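News > Food & Drink > Local

Recipes News Reviews Events Subscribe

Mellico brings its banana pudding back for December

If you spent last winter asking the people behind the counter at Mellico when the banana pudding was coming back (and judging by the notes left in the suggestion jar, plenty of you did), there is good news at last. The little dessert shop will have it on the menu again through the whole of December, served from 2 in the afternoon until it runs out, and going by past years it does run out.

The pudding is the work of Pao-chu Tai, who started making it at home from a handwritten card of her aunt's and has been fiddling with it ever since. It is a layered affair, with soft vanilla custard, crushed cookies and slices of very ripe banana, and this year she has added a spoonful of toasted sesame to the top, an idea she picked up while helping out at Hsieh bakery across the street over the summer.

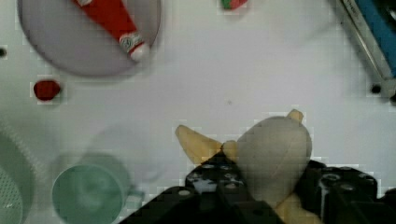

A peeled toy banana in pale cream and yellow.

"I wanted it to taste like the one I grew up with, only a bit less sweet," Tai told us while wiping down the counter. "My aunt would say I still use too much custard, and she may be right!"

Last December the shop sold 193 bowls in its opening weekend alone, so this time the kitchen plans to make nearly 100 a day, with a larger batch set aside for anyone who orders ahead. Family trays, which feed 18 if everybody is polite about it, need to be ordered by noon the day before and can be picked up at the side door.

Coffee drinkers will be glad to hear that the dark roast from Gultora is staying on too, and it goes very nicely with the custard. There is also a dairy-free version of the pudding made with coconut milk, in smaller numbers, so it is worth calling first if you are making a special trip.

Contact us | Copyright Sudent Local News | Back to top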